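Vetetti Two-Arm Gripper Comparison – README

Release notes, data card and a few opinions
Maintained by Jeptoo Kaijage, Bruvthorpe

What this is

Vetetti is a set of recordings made while we tried out two grippers side by side on the same table. One arm carries the Birkia gripper, the other carries the Melnychuk. Both are simple two-finger designs, and on paper they should do much the same job. They don't, and finding out where they part ways has been the most enjoyable bench work I've done in ages!

The job is always the same: pick a small toy animal off the table and put it in a tray. Toy animals are brilliant for this. They have legs, ears, sloping backs and awkward middles, so a grip that works from one side can be hopeless from another. They're also cheap, light and hard to break.

Contents

The release holds 1650 episodes, recorded in August. Each folder contains the video from the head camera, joint positions for both arms, finger opening for both grippers and a plain text note typed by whoever was running the session. Please read the notes. Some of them say only "fine", but others are full of useful grumbling about finger pads and tray placement.

A further 162 episodes sit in a folder called extras. In these the arms were driven by hand with the leader controls and the person driving was free to choose which arm went first. They are messier and I like them a lot.

Set-up

Both arms share one white table, with a plain light grey wall behind it. The Birkia is on the silver-grey arm on the left and the Melnychuk is on the matt black arm on the right. The tray position changes between sessions, so don't hard-code it. 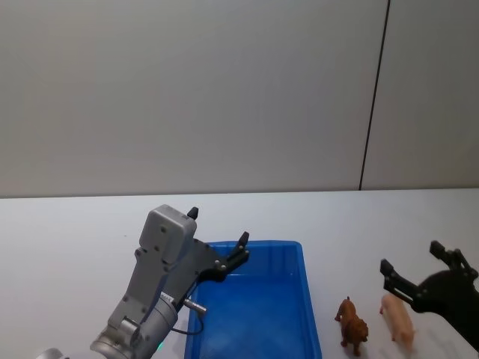 Head camera view: Birkia gripper open over the blue tray, Melnychuk open by the pink pig.

We kept the background dull on purpose, as we wanted differences between episodes to come from the grippers and the toys. If you need clutter, this is the wrong set for you, though you could mix it with something busier.

What we found so far

The Birkia is the gentler of the two. It closes slowly and settles well on rounded backs, and it copes nicely when the toy is slightly off centre. Its weak point is reaching down beside the tray wall, where the wrist has to tilt more than you'd like.

The Melnychuk is quick – really quick – and great on anything with a narrow body. It tends to nudge light toys before it has hold of them, and the pig suffers most. Slowing the last part of the approach helped a good deal, and the episodes recorded after that change have "slow" in the folder name.

I'd happily use either. For mixed shapes I'd start with the Birkia, and for speed the Melnychuk.

Known problems

Finger opening on the Melnychuk is logged some 200 milliseconds late in the early sessions. The script fix_delay.py shifts it back, but the raw files are left as recorded.

The head camera was bumped and re-aimed part way through. There are 2 calibration files, calib_a and calib_b, and each folder says which one it needs. Mixing them up gives you grasps that land neatly on bare table.

A few notes call the same toy by different names. The list in toys.txt is the one to trust.

Getting started

Unpack everything into one directory, keep the folder names as they are and run check_files.py first. It takes a few minutes and prints the name of any episode with a missing log. Then open one of the slow episodes and step through it with view_episode.py, which plots finger opening under the video.

Use and contact

Free for research and teaching. If you try a third gripper on the same task, please send me your results and I'll add a link on the project page. Corrections to the notes are welcome too – put the episode folder name in the subject line.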